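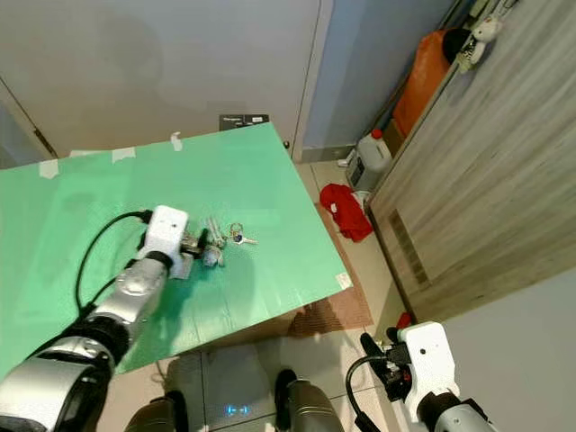
Second line came back to say the import log shows no errors on their side, and could we please send the original CSV and not the one saved again from a spreadsheet.

Sent the original at 10:40.

**Product:** Sultard key register, hosted
**Site:** Judside
**Status:** open, waiting on supplier

### Problem

We are moving the key register from Gakport to Sultard. The export from Gakport has 2,746 rows. After the import Sultard shows 1,837 records and the message "Import complete". No warning, no reject file.

The first missing record is row 1,033. Everything before it is there and looks right. After it some rows are in and some are not.

### Tried so far

- Ran the import again on a blank test register. Same total.
- Different browser, different PC. Same.
- Checked for duplicate key numbers. None in the export.
- Opened row 1,033 in a text editor. The notes field has a line break in the middle of it. Removed the line break, ran again, and that row now loads, but the next one with a break in the notes is missing.
- Split the export into files of 700 rows, last one shorter. The first file loads in full. The others all come up short.

### Update, Tuesday

Supplier confirms that Sultard reads a line break inside a quoted field as the end of the record. It then drops both halves because neither has the right number of columns. They say the rejects should go to a file, and that the reject file is switched off by default on hosted accounts. They have switched it on for us.

Ran the full import again with rejects on. The reject file is mostly notes from the old Ramasamy building, where people used to type the full address on separate lines. That accounts for most of the gap. The rest are rows where the issue date is blank. Gakport exports a blank date as two spaces and Sultard will not take it.
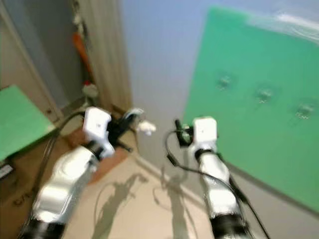

*Green board, Judside*

### Workaround

1. In Gakport, go to Export > Advanced and tick "Flatten notes".
2. Export again as CSV, UTF-8.
3. In a text editor, replace the two spaces between commas with nothing. Leave the quotes alone.
4. Import to the test register first and compare the total with Gakport.

Did this at 15:20. Test register shows 2,746.

### Still to do

- Clear the live register and import again. Needs the supplier to unlock it, request sent.
- Ask whether "Import complete" can be made to give a count of rejected rows.
- Sort order on the loans screen is wrong after import. Separate ticket.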